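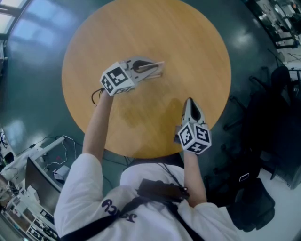 Budgeting for a gripper setup at home

Right, I've had a few messages about what it costs to get going with hand-held grippers, so I'm putting my tips in one place. I teach my little arm its jobs by doing them myself with a pair of grippers first, and I made every buying mistake going before I got it sorted. I spent 205 pounds before I had a single thing I could use!

Measure the table first. I ordered mine the wrong way round (grippers, then a tracking camera, then a table) and the table was far too deep for me to reach the middle of without leaning on it. Stand at the edge, put both arms out and mark where your hands get to with a bit of masking tape. Anything past the tape is wasted money. Round or square doesn't matter much, but do look at the finish, as a shiny top under a bright lamp is a pain and you'll end up buying a cloth to go over it. I did.

Price grippers as a pair. I bought one Flirik to try, loved it, went back in July for the other and the price had gone up to 149. Singles hardly ever come up second-hand either. If you only have money for one, wait. Plenty of jobs want one hand to hold and the other to fiddle, and practising one-handed teaches you habits you then have to undo.

Check what's in the box. The Sestby ones came with marker cubes fitted, the Fliriks didn't, and the cubes were extra, and so were the screws for the cubes (I'm still cross about the screws). Ask about cables too. I like a long lead with a clip halfway up the sleeve, so it doesn't drag on the table when I reach across.

Put money aside for the harness. I tried to get away with an old rucksack strap and it slid round under my arm all afternoon. A proper one that crosses over the back and keeps the box up high is much kinder on the shoulders. Try it on over the clothes you'll be working in. Kokkinos do one with wide straps, and they let me send back the wrong size with no fuss.

Don't buy practice bits! Lolly sticks, pegs, bottle tops, a wooden spoon, dry pasta if you're feeling brave. Thin things are good for learning on because you find out very quickly whether the fingertips close evenly. I keep mine in a biscuit tin.

Chairs. Get one that rolls and goes low enough to tuck away, then push it well back when you start. I work standing, and I've caught my heel on a chair leg more than once.

Leave something for spares. Fingertip pads wear out, leads get trodden on, and I seem to lose a little hex key every month. I keep a jar for it on the shelf.

My whole lot, in the end, leaving out the arm:
Zuvier table, second-hand: 2 pounds and a lift home in a neighbour's van
Harness, cubes, leads, pads and those screws: 214 pounds
Grippers: see above, and I'm not adding it up

I still haven't settled on a lamp, so if you've found one that doesn't glare, leave me a comment.

Posted 19 Dec 2022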